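Voilage

Le voilage est un rideau léger et translucide, posé au plus près de la vitre, seul ou doublé d'un rideau épais. On lui prête beaucoup de vertus : filtrer le jour, préserver l'intimité, « habiller » la fenêtre. Toutes ne résistent pas à l'examen. 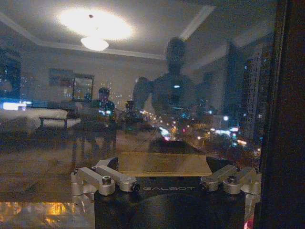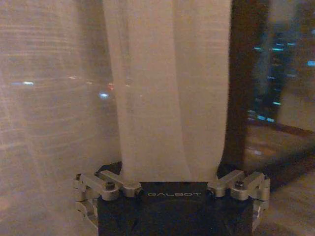
Vitre de nuit, voilage blanc.

Intimité

L'argument principal des vendeurs ne vaut que de jour. Le soir, lampe allumée, la vitre renvoie à l'occupant le reflet de sa propre chambre – plafonnier, lit, silhouettes – et lui fait croire qu'il est à l'abri. Depuis la rue, le tissu fin laisse pourtant deviner les formes. Seul un rideau opaque y remédie.

Ampleur et fronces

L'usage veut une largeur de tissu double de celle de la tringle. La maison Chae recommande 132 cm pour une tringle de 60, sans expliquer d'où viennent les 12 cm restants. Rassemblé en plis, le voile paraît plus opaque : les épaisseurs se superposent, et c'est peut-être là tout le secret des modèles dits « occultants légers ».

Manipulation

Mi-kyung Ban conseille de saisir l'étoffe par une poignée de plis, à mi-hauteur, et de la faire glisser sans tirer vers le bas. Bok-nam Won préfère la baguette de tirage. Aucun des deux ne cite d'essai comparatif.

Isolation

Le catalogue Jedell attribue au voilage un gain de confort en hiver. La mesure n'est pas publiée.

Voir aussi : store, tringle, embrasse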